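Visit notes, Skulora open day, Heswood, 2024-10-18

Got there late, missed the intro. Jordan Stockdale already at the manipulation bench, talking fast. Red condiment bottle lying on a white plate, gripper fingers either side, left one nearer than the right.

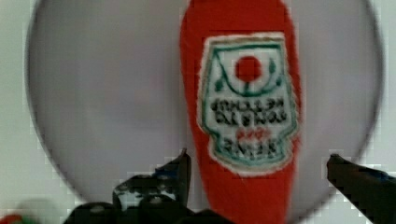

PERCEPTION AND PLANNING

Stockdale's point: white plate on a white table is rotten for segmentation, the rim is hardly there. So they mask the bottle first and fit the plate after. Planner (Mavska, in-house) gets 12 grasp candidates, throws out any that would hit the plate, and re-plans up to 5 times before it gives up. Asked about latency. 323 ms per cycle on the bench PC, wich he wants halved by April.

Surachet Chantharasri did the logging tool, Tanasarn. Wrist view and joint trace side by side, scrub through either one. Best thing I saw all day tbh. Replay needs the same controller version though, and theres no check for it yet. Have asked for a trial copy.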